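Sorting out a family tree when half the records contradict each other

Younis_B
Has anyone else got to the stage where the paper is winning? I've been on my Clandton lot since last winter and I'm up to 3,830 scans, loads of them the same baptism page saved twice. I love it, I really do, but I need a system before I start on my gran's side!

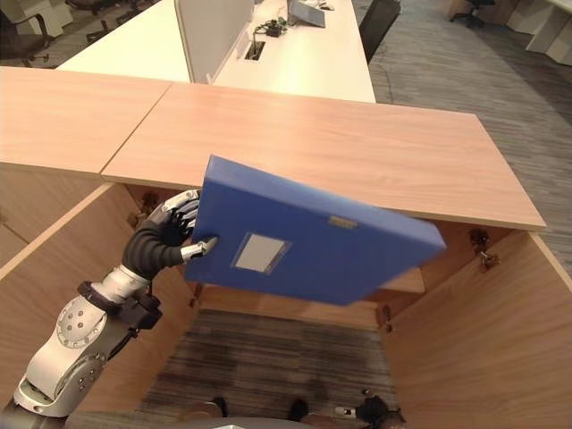 brigitta_ruegg
File by household and never by surname! I went by surname for years and every marriage broke it. Now each couple gets one box, with children kept in there until they marry out. A plain blue file box with a little label window on the front is ideal, and I write the label in pencil - couples have a habit of changing once you find the second wife.

stulel_taha
Got to disagree with Brigitta, sorry. Households fall apart the minute you have a lodger or a widowed aunt. I file by source: all census together, all parish together, all wills together. My index has 1,744 entries and I can find any of them before the kettle boils.

brigitta_ruegg
Yes, Taha, but can you find a family before the kettle boils?

stulel_taha
Depends on the family. The Saddlers, no.

Austra J
Both of you are right, which is annoying. I file by source and keep a one-page summary per couple. Pasting in the notes from my last archive trip, as they might help Younis:
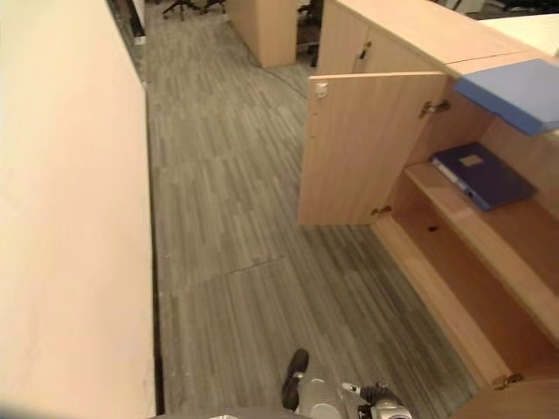

Clandton, February

Went through the chapel registers from opening until they rang the bell. Found the missing burial! Transcribed 486 lines and only two of them are mine, but the rest are neighbours and witnesses, and the same witness turns up at three of our weddings. Ask for the indexes first, they are kept separately. Pencils only, and bring a cardigan.

Younis_B
Austra, that is brilliant. I'd never thought of writing down the witnesses. Off to look at my three weddings again.
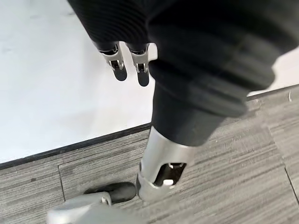 I've looked, and one of them is signed by a Hannah with my gran's maiden name!! So she had a sister, or a cousin, or I've got the wrong parish altogether. Which would you check first?

stulel_taha
Wrong parish. Always the wrong parish.

brigitta_ruegg
Check the sister. And start her a box.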